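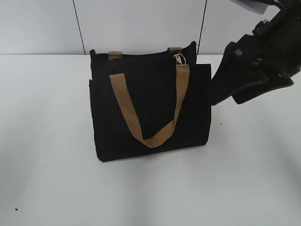
Black canvas tote with a tan webbing handle.

How to run a town research project with an adult English class

I teach an evening English class for newcomers at the Oakley Learning Centre, and every March I run the same project because my students keep asking for it (and because I enjoy it far too much). Each learner draws the name of a small town out of a bowl, lives with it for a few weeks, then teaches the rest of us about it. You can do it with any country or region you like. We stick to Canadian towns.

What you'll need
- slips of paper with town names, plus a few spares
- a one-page question sheet
- a big wall map and some pins
- access to a library or a couple of computers

Step 1: Pick the towns
Choose places small enough that nobody already has a speech ready. Check each one first! I once put in a hamlet with a single web page, and that page was about a bridge closure. Poor student.

Step 2: The draw
Let people swap once, right after the draw, and then close the bowl. Have everybody pin their town on the map and say its name out loud. We spend a good chunk of the night on pronunciation and I never regret it.

Step 3: The question sheet
Keep it to 7 questions. Mine ask where the town is, what the weather's like, what work people do there, what they eat, what the town celebrates, how you'd get there from our classroom, and whether you'd move there. That last one gets the best writing, every single time.

Step 4: Practise in pairs
Pair up learners with different first languages if you can. One asks, the other answers without reading from the sheet, then they trade. Beginners can keep 3 key words on a card.

Step 5: Presentation night
Give each person roughly five minutes, with two questions from the audience. I write down nice phrases I hear and put those on the board afterwards. Corrections can wait until the next class, when everyone's nerves have settled.

If your group is bigger than mine, split the talks over 2 evenings. I tried 30 people in one go and we were stacking chairs in the dark.

Related
- Weather words for total beginners
- Map games for a mixed-level class
- Borrowing readers from your local library

Comments

prairie_tutor: Did this with my Tuesday group and the moving question turned into a real debate. Thanks!

Marmalade: Would it work online? I'm thinking of a random picker for the draw.

nightclass2: We used rivers in place of towns. Harder to find festivals, but the travel question was a hoot.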